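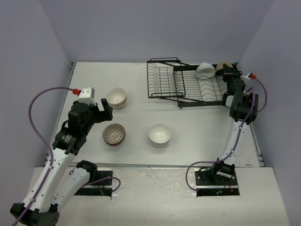
The washing-up cell at Kendenthorpe, with the left arm by the bowls and the right arm over at the rack.

I promised Berhanu I'd write something for the newsletter about how we look after the two-arm cell, and then I put it off all through the new year. So, as of 23 January 2024, I have a fresh pot of tea and no more excuses. If you've only ever walked past it on the way to the kettle, it's the white table with the dish rack, and most of what I do to it has nothing to do with programming at all. Mostly it's cables.

The purple cable is the one I fuss over. It starts at the red connector up by the gripper and has to follow the arm all the way down to the base, and the arm would quite like to bend it in half every time it reaches for something. My first go at it (before Christmas, with Liliana Amato kindly not laughing) was to pull everything neat and tight. It looked lovely! It also tugged the connector every time the wrist rolled over, and after 36 runs I had a gripper that opened when it felt like it. I spent a whole afternoon blaming the software, and I'd like to apologise to the software.

These days I leave a big lazy arch up at the wrist. You can see it on the left arm, swinging out wide before it comes back to the white link, where there's a little clip to keep it in line. It looks a bit untidy and I've had comments. Please leave it alone! If you think a loop is too big, come and find me first, and I'll move the arm to its furthest reach with you watching and we'll see how much of that slack is left over. There's less than you'd think.

Same goes for the cables near the bases. Before I start a session I move each arm slowly by hand through the places it's going to go, and I watch the cable and ignore the gripper. It's surprisingly hard to do, your eye goes straight to the fingers. I look for anything that rubs, and for any loop that might get itself round the corner of something. Then I have a look down into the recesses in the front ledge. The power has to be off if your fingers are going anywhere near the thin red wires, and I mean off at the wall. When it's all back on, there should be a small green light on each side. If one's missing, don't carry on and hope. Write it in the book and tell me or Berhanu.

Now, the rack. Berhanu worked out that it had been creeping. Every time the right arm set something down a bit firmly, the whole thing shuffled along by a hair, and over 80 placements that added up to a bowl landing on a wire where there ought to have been a gap. We've since marked up where the feet should go on a paper template, which lives in the drawer with the hex keys. Lay it down, set the rack on it, slide it out again. If you borrow the rack for something else (you know who you are) please do the template when you bring it back. Far right of the table, close up to the back wall.

Bowls have turned out to be fussier than I expected, too. The shiny white ones throw back little spots of light, so I keep the grey panels up all the time, even when I'm only testing one arm. I've also stopped stacking more than two. Getting one bowl off the top of another is quite enough to ask while we're still setting the grip, and the patterned one is there for a bit of variety. My rule is a check list of 100 picks before I change anything, and then one change only. I broke that rule last week and changed the finger opening and the approach height together, got 56 good ones, and hadn't a clue which of the two to thank. So I put them both back and started again, grumbling.

Fingers get a wipe with a barely damp cloth at the end of the day, and then I wiggle each one gently to feel for play. The screws on the links get a check with the small key, snug and no more. Liliana's going to show me how she does the elbow joints in February, and I've asked her to go slowly so I can write it all down for the folder.

The front ledge is looking scuffed and wrinkly, I know. A new covering is on order from Dhillon and I'll need a second pair of hands to fit it, with both arms parked and everything unplugged. It should take a morning. I'll bring biscuits, so put your name on the sheet by the door if you fancy it.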